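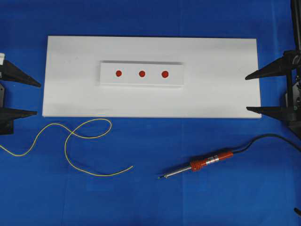 Livavmont Opens Orders for Clorketti Two-Arm Bench Kit

Practice kit for wire and soldering work ships to schools and small shops starting in March

Livavmont today opened orders for the Clorketti, a bench kit that lets a pair of small robot arms be taught light electronics assembly. The kit is meant for technical colleges, repair shops and research groups that want to work on soldering tasks without building a test bench from scratch.

Clorketti comes with two arms, each with a black gripper that has two tapered fingers, along with a set of practice parts and the control software. The practice set includes a white board with a raised block marked with red dots, lengths of yellow wire and a soldering iron with an orange-red handle. A blue cloth is supplied to cover the work surface, so that parts stand out clearly to the cameras.

The arms are set up facing each other on either side of the work. An operator guides them through a task by hand using a pair of leader handles, and the software records the motion together with the camera video. Recordings can be replayed, trimmed or exported for training.

The first release includes 8 guided exercises. Early ones cover picking up a wire and holding a part steady between the two grippers. Later ones bring in the iron, first unpowered and then at working temperature. Livavmont recommends that users finish the unpowered exercises before switching the iron on, and that an adult operator stay at the bench whenever it is hot.

Setup takes 30 minutes on a standard workbench. The software runs on an ordinary desktop computer and does not need an internet connection after installation.

Kitanari, which makes the gripper fingers, will also sell them separately as spares. Ozoliņš will handle repairs and replacement parts for European customers.

The practice parts cost $776 as a stand-alone set for customers who already own compatible arms. Pricing for the full kit depends on the arms chosen and is available by written quote. Both come with a 2-year warranty - consumables such as wire and iron tips are not covered.

Orders placed by Friday will be included in the first shipment. Orders received after that will ship in the order they arrive.

About Livavmont

Livavmont designs and sells bench-scale automation equipment for teaching, repair and research. Quote requests and press questions can be sent through the contact form on the company's website.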